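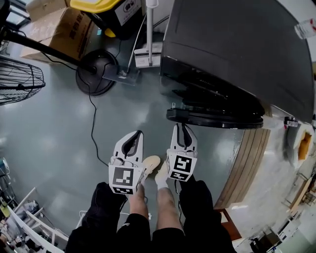

Gidow has put out its draft code of practice for hand-held gripper recording, and the comment window closes at the end of March. It lists 244 checks. I have read all of them and I doubt most will survive a working afternoon.

Take the section on floors. Power cords must be "managed" before a session starts, with no word on what managed means. Closed-toe shoes are "encouraged." Is that a rule or a wish?

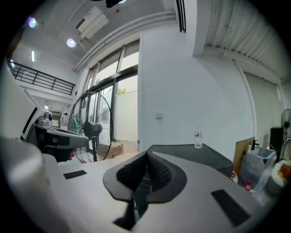

Morag Niven at Rurnwood, who sat in on the drafting calls, defends the loose wording. Small shops would walk away from anything stricter, she told me. Maybe so. But the same draft wants a signed form for every marker swap, and Rurnwood's own trial logged 1553 clips without saying how many came with one.

Comments go to Kristof Timmermans, 2000 words at most.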